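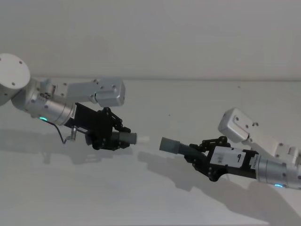 Lining up the two arms again

Filed under: Workshop, Robots, Upkeep

23 December 2024

So the shop is quiet for the holidays and I finally got to spend a whole morning with the Trudetti cell, which has been bugging me since June! The job sounds easy: each arm holds one gray part and the two have to meet end to end. When they meet nicely, great. When they don't, I get a nasty little scrape and a stopped cell (usually right when I've sat down with a coffee).

I started with the grippers. Pins and finger linkages got a wipe and the tiniest drop of oil – go easy, it creeps everywhere. Then I loaded a part in each one, slowed the arms right down and brought the tips close together, leaving a narrow gap so I could look at it from the front and from above.

The left gripper rides a bit higher than the right one, with the parts tilted toward each other, and that's how I like it. The one with the 9 on its sticker is my problem child. I nudged its saved position 3 times before I was happy, then ran 90 slow cycles. Almost 73 minutes of staring, if you're wondering.

Next up is the cable under the left gripper. I want more slack in that loop before we start the Prundura order, all 891 pieces of it.

Print this post | E-mail this to a friend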